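Clullstead Home Tech Forum > Quiet Computing > Old tower as a living room music server, worth it?

pebblecreek_dan
Posted in June
So I've finally talked myself into it! I'm taking the old family desktop and turning it into a music server for the living room. I've got 1,395 albums ripped (yes, I keep a list) and I'm sick of carrying a laptop over to the stereo every time I want to hear something. The plan is a small solid state drive for the system, one big drive for the music, and the slowest fans I can get away with. Has anyone here done this with a full-size case? Everything I read says buy a tiny box instead.

hollowlog
Do it!! I've had one running behind the couch for years and I love it more than the stereo it's plugged into. Big cases are great for quiet. Big slow fans, lots of air, room for your hands. My Itix tower has two large fans turned down as far as they'll go and from the listening chair I can't hear a thing.

Mattes Wunderlich
I'll be the grump. A tower built for a desk uses a lot more power than a little fanless box, and it's on all day. Add it up over a year before you fall in love with it. I went from a tower to a Hellari mini and my only regret is waiting so long.

pebblecreek_dan
Fair point, Mattes, but the tower is free and the mini isn't. Plus the music drive is full size and I'd need an outside enclosure for it, with its own power brick. I already have 12 things plugged in behind that cabinet.

hollowlog
Mattes, you said the same thing in my thread and I'm still not buying a mini :)

Dan, lay the case on its side before you do anything else. So much easier to see where your cables want to go, and you aren't fighting gravity with every screw.

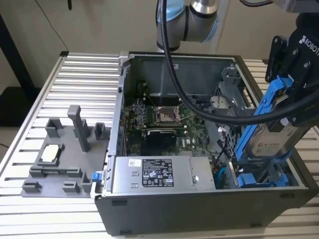

Side panel off, tower lying flat

Then blow out the dust (outdoors! your family will thank you), and hold the fan blades still with a finger while you do it. After that, look at how the drives are mounted. In my experience the drive is what you end up hearing once the fans are slow. Rubber grommets on the screws made a bigger difference for me than any fan I ever bought, and the pack cost next to nothing.

tuesdayvinyl
Seconding the grommets. I tried hanging mine in elastic cord first and it was dead silent, but I worried about it every time the dog ran past. Grommets are nearly as good and I sleep better.

Now for the part where I disagree with everybody: skip the foam lining. I spent a whole evening cutting Meinecke foam to fit, it looked gorgeous, and the inside ran so warm that the fans sped up and the thing got louder than when I started. Pulled it all out again.

Mattes Wunderlich
Foam works fine if you leave the vents clear. Did you cover the bottom intake?

tuesdayvinyl
...I may have covered the bottom intake.

hollowlog
Ha! OK, foam gets a second chance then. I'd still do it last, after you've lived with the sound for a couple of weeks.

pebblecreek_dan
You people are wonderful. Grommets ordered, 20 to a bag, so I'll have spares if anybody local wants some. One more question -- does the music software slow down with a big library? All those albums come out to way more than 2,000 tracks.

tuesdayvinyl
Not even close to a problem. The first scan takes a while, so start it before bed. Fix your album artist tags BEFORE you scan, though, or every compilation turns into a separate album for each singer. Ask me how I spent my winter.

Mattes Wunderlich
Agreed on the tags. And back up the music drive before you move it anywhere. Let us know what the power meter says, I'm curious now.

pebblecreek_dan
Will do. Backup is running as I type, tags are next. I'm starting with the soundtracks, they're the worst of the lot.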